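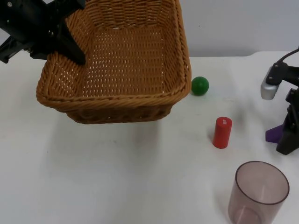

Robots in Practice, Unit 6
When the log says it worked
Handout to go with the lecture. Bring it to the lab.

Tutor: Ivana Lucero

1. What was claimed

The cell at Gutirdale has two arms, one table and a wicker basket. The job is to pick up small things and put them in the basket. Prendico supplied the grippers and the control software, Sutoteo, and the acceptance sheet said that the cell had completed 300 transfers without a fault. You will meet many sheets like this. Read the small print on what the supplier means by a transfer and by a fault, and if there isn't any small print, ask for it in writing.

In this case a transfer was complete when the arm had gone through its list of positions and the gripper had reported "held" at the start and "released" at the end. There was no check at the basket. An arm could carry nothing at all from one side of the table to the other and score a success, so long as something stopped the fingers from closing fully on the way.

2. What went wrong

The left arm came down over the basket, one finger caught the rim, and the arm kept pushing. Wicker bends, so the force went up slowly and stayed under the limit for longer than it would have against a rigid tray. The basket was dragged towards the second arm before the stop cut in. The log for the same cycle reads held, moved, released, complete.

There are two separate faults in that paragraph and the supplier's first reply dealt with only one of them. Keep them apart in your notes:

(a) The contact fault. The arm touched something it wasn't meant to touch and took too long to notice.

(b) The reporting fault. The log recorded a success for a cycle that ended in an emergency stop.

Prendico proposed lowering the force limit from 75 to 46 newtons. That may help with (a). It does nothing whatever for (b), and I'd say (b) is the worse of the two, as it casts doubt on every earlier line in the log.

3. What the arm can see

Sutoteo takes its positions from the wrist camera. We were told that this view was "sufficient for all table operations". Look at what a wrist camera gets in ordinary use before you accept that. The fingers are part of the view, and they tend to cover the very thing you are about to pick up. 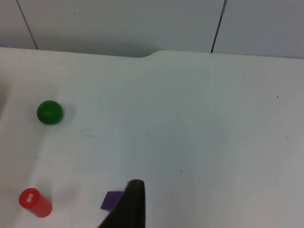

Dariusz Cieślak: I don't think you can blame the camera. A partly hidden cube is still a cube, and the software is supposed to remember where it was a moment ago. What I'd want to know is why it trusted an old basket position after the basket had been nudged. You could fit three more cameras and have the same accident if none of them is asked the question.

I have left that comment in because it's a fair one and I only half agree with it. Remembering where something was is fine until something else moves it, and on a shared table there are two arms that can do the moving. Still, he is right that the basket position was read once, at start-up, and never again. Check this in the Cropper trace: the basket entry has the same time against it from the first cycle to the last.

4. Getting close to wicker

A basket is an awkward target. The edge bulges and wobbles, the weave has gaps, and near the side it throws a soft shadow on whatever is beside it. Software that looks for a clean straight edge will find one, whether or not there is one to find. The supplier's test had used a plastic tray. The difference was described to us as "cosmetic".

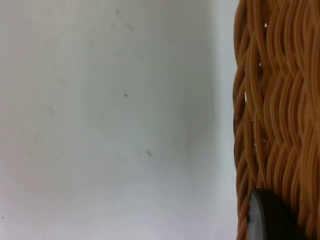 Gutirdale, June

Extract from the site's incident note, lightly shortened.

Left arm stopped by hand at 10.40. Basket out of place, rim bent, no injury. Right arm still had permission to move and was held by the operator on the second stop button. The screen showed green throughout. Cell restarted at 11.15 after the basket was put back by eye.

Read the last sentence again. The basket was put back by eye, into a cell that reads its basket position once. The note doesn't say whether Sutoteo was restarted as well, and I have asked twice.

Note also that stopping one arm did not stop the other. The manual calls this "independent operation" and lists it among the features.

5. Questions to work on before the lab

Suppose you are offered a further run of 1,000 cycles as proof that the fix works. What would you want recorded in each cycle before you would believe the total?

Write a rule for "complete" that an empty gripper cannot pass. Then try to cheat it.

Should a stop on one arm always stop both? Give a case where that would make matters worse, if you can find one.

How would you tell from the log alone that the basket had moved? If your answer is that you couldn't, say which single reading you would add.

One side of A4 is enough. Please don't copy the supplier's diagram of the stop circuit into your answer, as the version in the manual has the second button wired differently from the one on the cell.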